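Hand-held Gripper Inspection — Bench 4
Laltura site, Kendum line
Date: 11 Nov 2019
Inspected by: Mahnaz Jalali
Reason: scheduled, 3000 cycles since last pad change
Previous full inspection: March

Mark each line OK, WATCH or FAIL. Anything marked FAIL comes off the bench until it is fixed and rechecked. Comments go under the line they belong to.

1. Before starting

1.1 Power off, cable unplugged at the tool end. OK
1.2 Work surface clear of loose screws and offcuts. OK
1.3 Log sheet from last inspection on hand. OK
The March sheet was filed under Olteanu by mistake. Moved it back to the Kendum binder.

2. Finger links and eyelets

2.1 Brass eyelets seated flush in the links. OK
2.2 No cracks in the black plastic next to the eyelets. OK
Check with a flashlight held low. Cracks start on the inside face and are easy to miss from above.
2.3 Links move freely through the full stroke. WATCH
Slight drag near the closed end. Cleaned the pivots and it got better — did not go away. Check again in a week.
2.4 Screws at correct torque, paint marks lined up. OK

3. Pads and gripping faces

3.1 Pad edges even, no tearing. FAIL
The edge is ragged where the pad meets a hard, thin part. Clear panel is the worst case we run, and it was used for the grip test below.
3.2 Both pads touch the panel along their full height. WATCH
Hard to judge with the edge in this condition. Repeat after the pad change.
3.3 No glue or grit on the faces. OK
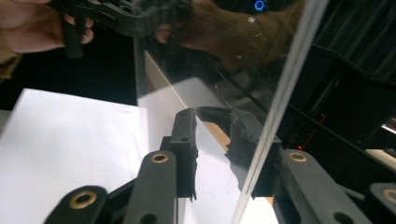
Can a torn pad be trimmed and put back in use?
Trimming takes material off the side that does the holding, so the two fingers no longer meet evenly. Replace pads in pairs and throw the old ones out.

3.4 Replacement pads in stock. OK
One pair left from Keton after this change. Reorder sent.

4. Grip test

Run every part of the test by hand at slow speed. If a part slips, stop and write down which one. Do not squeeze harder to get a pass.

4.1 Clear panel, held upright, no slip for the full hold. FAIL
Slipped on the second try. Put down to the pads, see 3.1.
4.2 Card panel, no crease or dent after release. OK
4.3 Thin metal rod, picked up from flat. OK
4.4 Twisted cable, picked up from flat. WATCH
Held fine, but one of the strands caught on the rough pad edge when the fingers opened. Same cause as 4.1. Keep cable off this tool until the pads are changed.

5. Mounts and housing

5.1 Finger mounts tight on the body, no play side to side. OK
5.2 Metal-lined holes clean, no loose inserts. OK
Wiped out with a dry swab. If an insert turns with the swab, mark it FAIL and do not glue it in place.
5.3 Scuffs and wear on finger tops. OK
Light marks only. These are from setting the tool down on its fingers, so please use the stand.

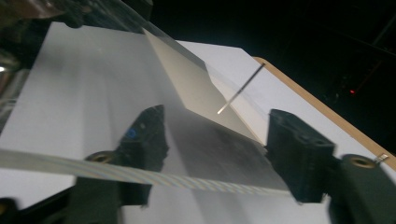 5.4 Stand in place and stable. WATCH
One rubber foot is missing. The stand still sits level but slides if bumped.
5.5 Tool label readable. OK

6. Actions

Change both pads before next use.
Repeat 3.2, 4.1 and 4.4 after the change, in that order.
Recheck drag on the finger links (2.3) in one week.
Find or order a rubber foot for the stand.
Add a line to the log sheet for cycle count. Right now it gets written in the margin and is easy to lose.

Result: NOT RELEASED. Tool tagged and left on the stand.

Comments for the next inspector: the torque driver was reading fine, but it is due to go out for its own check soon. If it is away, borrow the one from the Olteanu bench and write its number on the sheet.

M. Jalali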